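Household chore automation

Household chore automation is the effort to get machines to do the work that people do around the house and, by extension, at the bench or on the shop floor: clearing tables, folding shirts, sorting screws, wiping up whatever that was. It has been expected shortly for several generations. As a field it overlaps with robotics, appliance design and wishful thinking, and its practitioners disagree mainly over how much of each is involved.

Scope and terms

Writers on the subject usually separate appliances from general-purpose machines. A dishwasher is an appliance. It washes dishes very well, provided someone carries them to it, scrapes them, arranges them, takes them out again and finds the lid that belongs to the small pot. A general-purpose machine would do the carrying, scraping, arranging and finding. The first kind has been on sale for a long time. The second kind has mostly been on stage.

The word "chore" has no agreed technical meaning. Venkatesh Murthy, in his survey of the field, defined it as "any task a person can do while thinking about something else," and noted that this was a fair list of what robots found hardest. The definition has stuck, despite complaints that it leaves out taxes.

Early attempts

The Clitmont table-clearing arm is generally given as the first serious attempt at a single household job. It was bolted to the end of a dining table and could remove a plate in 3 minutes, during which diners were asked to keep their elbows in. It handled its own plates reliably. Bowls were described in the manual as "not supported," a phrase that took on a second meaning for owners who tried one.

The Goltik laundry cabinet followed. It folded T-shirts, towels and pillowcases, and it folded them neatly. Each item had to be hung on two clips at the front, facing outward, with the sleeves straightened. Hywel Lewis, who reviewed it for a trade magazine, pointed out that by the time he had finished straightening the sleeves he was holding a shirt that was very nearly folded. He kept the cabinet for a month and reported that the cat liked the warm spot on top.

Work surfaces and the problem of picking things up

Much current research has moved away from whole chores and toward the small acts they are made of, above all picking a thing up and putting it down somewhere else. Nearly every household job begins on a flat surface, and flat surfaces have proved less simple than they look. A shiny table throws light back at a camera. A patterned one gives it edges to look at where there are no objects. A thin item lying flat, such as a coin, a letter or a slice of cheese, offers two blunt fingers very little to hold.

The usual tool is the parallel gripper, in which two fingers close toward each other and hope for the best. It has fewer moving parts than a hand, breaks less often and can be taken apart with a screwdriver. One common way of teaching it is for a person to hold the gripper and do the job with it while a camera on the tool records the view. A control program is then trained on the recordings. The method is popular partly for its price and partly for the fact that people already know how to clear a table, even if they deny this at home.
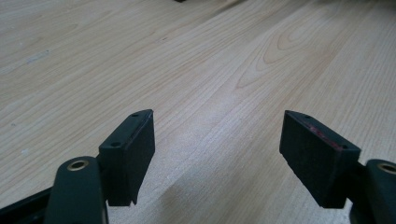 Hand-held gripper with its fingers apart over a wooden surface. The sheen and curving grain are of the sort discussed in the text.

Mhairi MacLeish has argued that the recordings are more honest than the demonstrations given to investors. People using a gripper fumble, try again and nudge things with the side of a finger, and a machine trained on this learns to fumble too. She regards that as progress. A robot that knows how to miss a spoon and have another go at it is, in her view, worth several that have only ever met spoons in the right place.

The Emard trials

The best-known comparison of household machines is the one run at Emard, where a furnished apartment was set up and the same chores were attempted over and over by different systems. Each machine was given 800 attempts at clearing a table and 800 at loading a dishwasher. The dishwasher figures were published late, after a dispute over whether a mug placed upside down on top of another mug counted as loaded. Eamon Scanlon, who refereed, ruled that it did, on the grounds that his own family had been doing it for years.

The trials were criticized for being too tidy. There were no children in the apartment, no mail on the counter and no drawer that sticks. A second round, held the following June, added all of these except the children, who were represented by a quantity of jam.

On the shop floor

Factories have done better, largely by cheating. On an assembly line the part arrives in the same place, the same way up, under the same light, and a machine that would be helpless in a kitchen can work through the night. The trouble begins with the jobs around the line. At the Rodrigues fastener works, a robot packed boxes of 100 bolts without difficulty, but a person still had to open the sacks, sweep the floor and fetch the bolts that had rolled under the robot.

Venkatesh Chowdary has called these leftovers "the chores of the factory" and suggests they will be automated at the same time as the ones at home. He has declined to say when that is.

Present state

Floor cleaning is widely treated as solved, with an exception for cords, socks, rug fringe and pets. Table wiping works on open surfaces. Folding works slowly. Bed making, bathroom cleaning and matching lids to containers remain open problems, the last of them for humans as well.

See also: Dishwasher; Gripper; Robot vacuum; Sock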